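Etier Terry Towel, Tan: Review

October

A terry towel is a simple product with few places to hide a defect. The loops, the woven border and the hem account for most of what can go wrong. The Etier is sold singly or in a pack of 3, and I bought the pack to replace a set of Brandes towels with failing hems.

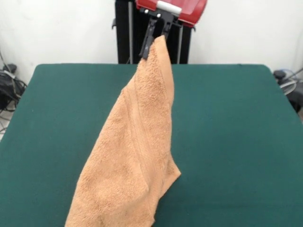 Ottmar Hamann
Household textiles reviewer

The border consists of parallel raised lines woven into the cloth. On many towels at this price the border shrinks faster than the terry on either side of it, and the result is a puckered band that will not fold square. I measured the border after 10 washes and found it 4 mm narrower than the body. My old Brandes set had pulled in more than twice that over the same number.

Color is a warm tan. Folds and creases read as a deeper brown, and the shade looks more orange under warm bulbs than in daylight. Buyers matching an existing set should order one first.

Loop density is moderate. The pile has a visible nub and does not lie flat like a sheared velour face. Each towel weighed 134 g on a kitchen scale when new, a light figure that shows in use: it dries hands and dishes well, but it is not a bath towel and should not be bought as one.

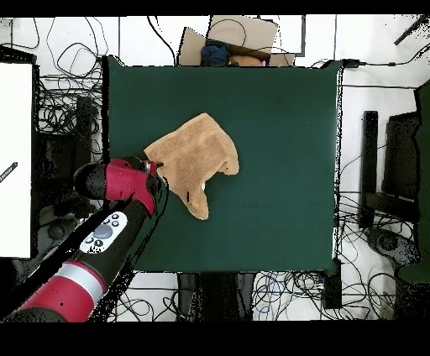 Folding and storage

The cloth is soft enough to collapse into a heap when dropped and does not hold a crease well. A folded stack leans unless it is kept in a box or against a shelf wall. Fold in thirds along the length, then in half, with the border outside. The Skestura towel I reviewed earlier is stiffer and stacks better – it is also slower to dry.

For sorting, the border is the quickest guide to orientation. Lift the towel by one corner, find the border, and run a hand down it to the next corner.

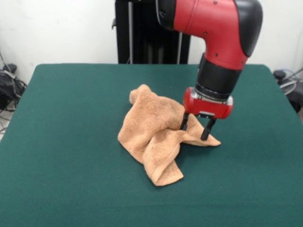 The hem is stitched, and I found no skipped stitches on any of the three. One had a thread tail at a corner, which I trimmed. Lint was heavy in the first two washes and minor after that. Wash them apart from dark items until it settles.

Recommended for kitchen and hand use. For a thicker pile, the Molurora is the better choice at a higher price.

Last updated: October

Comments

gillw
Did you use a dryer or a line? Mine puckered at the border after the dryer.

Ottmar Hamann
Dryer on low for all 10 washes. I have not tested high heat.

p.tarrant
Agree on the lint. Navy socks were a mistake.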